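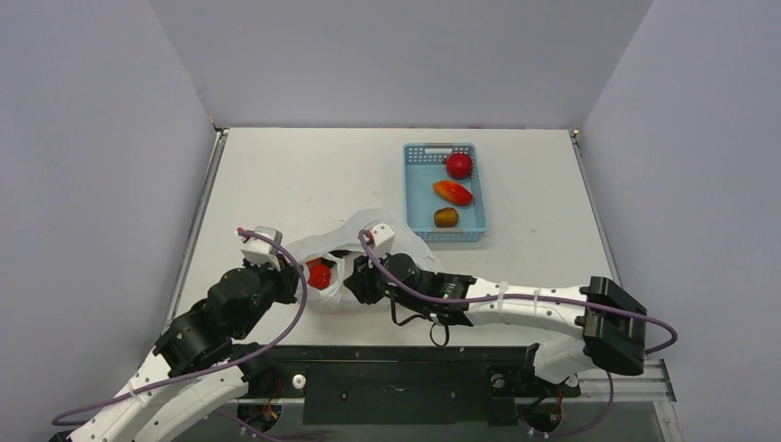 Something like an apple, a mango, a kiwi. One blue basket.

Home Explore Notifications Messages Lists Profile More

I've been meaning to write this thread since April, so get yourself a cup of tea, because I do go on a bit. It's about teaching grown-ups to talk about food in a language they don't speak yet, and why I've stopped starting with the alphabet.

For anyone new here - hello! - I run a beginners' English class on Friday evenings in a room above a carpet shop. There are 11 on the register this term and ages run from nineteen to well past seventy. We have a kettle, a whiteboard that never quite wipes clean, and a great many opinions about biscuits.

When I started I did what my own French teacher did to me. Alphabet, numbers, days of the week, "my name is". All perfectly sensible, and by week three half the room had that glazed look I remember wearing myself at fourteen.

Then one evening a lady who'd hardly said a word in a month stayed behind and asked me, with a lot of pointing, how to ask for a ripe mango. She didn't want any old mango. She wanted one for tonight, and she'd been going home with hard ones for weeks!

So we stood there by the coats and worked it out together. "Is this one ready?" "I want to eat it today." "Softer, please." She wrote all three on the back of a bus ticket and off she went, and the following week she came in and said them to the whole class before she'd even sat down.

I rewrote the first half term that weekend. Food first, and by food I mean shopping for it, sending it back, offering it to somebody, saying no thank you without hurting anyone's feelings (that last one is a whole lesson and I could happily make it two).

Fruit is lovely for this because people already know so much. You aren't teaching them what an apple is. They've been choosing apples all their lives and can tell you more than you wanted to hear about it, they just need the words to do it in.

It also gets you "a" and "an" for free. A kiwi, a mango, an apple. I used to spend forty minutes on that with a chart. Now we just pass things round and ask each other for them, and the ear picks it up.

Then you get the awkward lot. Some grapes, a bunch of grapes, a grape. Why is it a bunch of bananas and a punnet of strawberries? I haven't a clue, my loves, it just is. "Punnet" is the class's favourite word by a mile and gets used for things it has no business being used for.

My friend Kwadwo Bonsu teaches the level above mine and was very doubtful at first. He's a grammar man through and through, and he worried they'd arrive with him able to haggle over a melon and unable to fill in a form.

It was a fair worry, so I'll answer it properly. We do forms in the second half of term, and they go quicker than they used to. People who have already argued about plums in English are much less frightened of a box marked "surname".

Kwadwo now borrows my lesson on complaining politely, by the way. I've said nothing about it. Well, until now.

A few practical bits for those of you who asked. Each person keeps a little notebook, one page per shop, with only the sentences they need in that shop. No lists copied off the board. If you don't buy fish you don't need the fish page.

I had a go at one of those "first 1,000 words" books as well. It's a handsome thing and I don't regret buying it, but "walrus" was in there before "receipt", and I have yet to meet a learner who was caught short for want of a walrus.

We practise in pairs, shopkeeper and customer, and the shopkeeper has to be slightly difficult. Sold out, wrong change, mumbling. Real people mumble! Warrick Tawhiri helps me some weeks and does a marvellous mumble, he's from New Zealand and says it comes naturally.

Please don't correct everything. I let most of it go while they're talking and pick one thing at the end. If someone says "I want two apple" and gets two apples, that is a conversation that went well, and the s can wait till after the tea break.

The other thing is to let them teach you back. Last Friday I learnt how to say "ripe" in four languages and said it badly in all of them, and the laughing did more for the room than any worksheet I've ever made.

Next week is vegetables, so wish me luck with "courgette". If you teach beginners too, tell me what you start with - I'd love to hear, and I read all the replies even when it takes me till Sunday to answer.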